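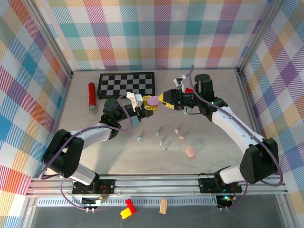
Purple oval piece on the stone-patterned tabletop, checked panels behind

Clillora Quilters and Textile Group
Minutes, February meeting

Meeting opened at 7:10 p.m. with Geum-ok Min in the chair. Minutes taken by Bartosz Malinowski. January minutes accepted with one correction: the hall key deposit is $78, not $87.

Money. Balance stands at $1,367. The rent for spring is paid. Bartosz still needs receipts for batting and thread from the fall sale.

Fabric order. Stedari has dropped the gray cotton we used for backing. Geum-ok passed around two samples from Ullo. The heavier one frayed when cut, so we will order the lighter one – 2 bolts, to be shared at cost. Names on the sheet before Sunday.

Spring show. Tables go along the window side again. Large quilts need a sleeve at least four inches deep or they cannot be hung. Plaid and check pieces get their own section this year. Labels should give the maker's name and the pattern name only.

Library. The book on Mughal textiles is overdue. Please check at home.

Other business. The iron in the back room trips the breaker when the kettle is on. Use one at a time for now. Request for a beginners' evening held over to next month.

Meeting closed at 8:25 p.m.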